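June, late, the kitchen window open

Vicente Barrientos came round at four with the Picard brochure and a face like he'd been let in on something. The kitchen people at Brasness have told him that if we both sign before the end of the month we get the "neighbour rate". I asked what the rate was without a neighbour. He didn't know. He hadn't asked. I like Vicente, but he would buy a bridge if it came with a free tea towel.

So I spent the evening on it, which I resent. The Picard doors alone come to 237 each. Woka do something very like them for 103, and I had both samples on the table under the lamp and could not have told you which was which without turning them over. The Brasness man says the Picard is "a living finish". I wrote that down at the time because I wanted to be sure he'd said it. I've had a living finish in the bathroom for years and I bleach it.

The planner they sent over wants us to go green. 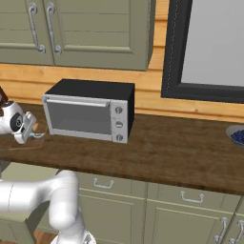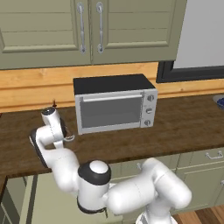 I don't trust any colour that has a brochure of its own. M. had her kitchen done in a yellow everybody agreed was timeless and she was painting over it within two winters. Sage is the same thing with better manners, I suspect. The long silver bar handles on those upper doors I could live with, one either side of the join, easy to grab with floury hands, though I notice they add to the price per handle and the fitting is extra again. The dark worktop I'm against. Dad had dark and every crumb showed, whatever they tell you about it hiding marks.

Then there is the survey fee, 100, "refundable against your order". I read that sentence three times. Refundable if you buy, in other words gone if you don't. Vicente has already paid his.

Rang Tillov afterwards, the joiner who did the back stairs. He says our carcasses are sound and he'd hang new doors on them for a day's money, plus whatever the doors cost. He also says he's free in a fortnight, and he said that about the stairs, and we were climbing over a plank until Easter. So I believe the first half.

Haven't told V. yet. He'll be hurt about the neighbour rate. Must measure the tall cupboard again in the morning, I got two different widths and neither matches the one on the plan. Bins out before bed.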